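Home Reviews Kitchen Table Storage Contact

Kiltetti square tablecloth, pink and white check: review

I bought the Kiltetti cloth in July to replace a plain cotton one that had gone thin along the folds. The Saldale shop had it in three colours and I took the pink. The pink leans towards mauve, so if you want a bright picnic pink, look at it in daylight before you pay. Next to white crockery it looks fine. Next to my red napkins it doesn't, and I've stopped using those.

Size first. Our table is a small square one with a 70 cm top, bought for the space near the stairs where nothing bigger will go. The cloth hangs over the front edge enough to look right and not so much that it ends up in your lap. Anyone with a larger table should measure twice, as the next size up is a big jump and the shop doesn't do anything in between.

The fabric is a medium weight polyester and cotton mix. It came folded in a flat packet and had hard creases in it which didn't drop out by themselves. I ironed it damp on the second setting and they went. After the first wash it needed ironing again, after the third wash it only needed a shake and hanging straight. The colour hasn't moved into the white squares. I wash at 40, although the label allows more.

Grip on the table is fair. The underside is plain, with no backing, so on a varnished top it will creep if you drag something heavy across it. I put a thin felt underlay beneath it, cut down from an old Prultero one, and that cured most of the movement. Without the underlay I would mark it down further. Mugs and small plates sit flat on it either way. 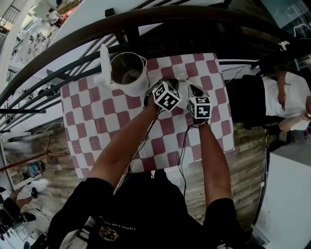 Does it need clips to stay on a small table? Indoors I'd say no, an underlay does the job better and doesn't get in the way of your knees. Outdoors you will want clips, and the hem is thin enough for the ordinary spring sort.

Stains are where the check helps. Tea drips disappear into the mauve squares until you get round to them, and they came out for me with washing-up liquid and cold water. Turmeric did not come out. There is a yellow mark near one corner which has been through the machine several times and is still there, so I turn that corner to the back. Candle wax I haven't tried.

The hem is machine stitched, a single row, and on my cloth one corner was finished badly with a loose end of thread. I snipped it and it hasn't run. For the money I would have liked the corners to be mitred. My previous cloth, from Sowa, had proper corners and was the same sort of price, but Sowa only do stripes now and the stripes never line up with the edge of a square table. With a check you can see at once whether the cloth is on straight, and you can also see at once when it isn't.

I ordered a second one for washing days. The two don't match exactly, the newer cloth is a shade paler, but they are never on the table together so it makes no difference here. If you are joining two tables for a party, buy both cloths at the same time and compare them.

Good points: colour holds, right size for a small square table, easy to wash. Bad points: creases out of the packet, slides on varnish, plain corners. I'd buy it again at the same price. I wouldn't pay more for it.

Reviewed by Lena Krajewska

We use cookies to remember your settings and count visits. Accept Manage choices

Contact us | Copyright Lena Krajewska, all rights reserved | Back to top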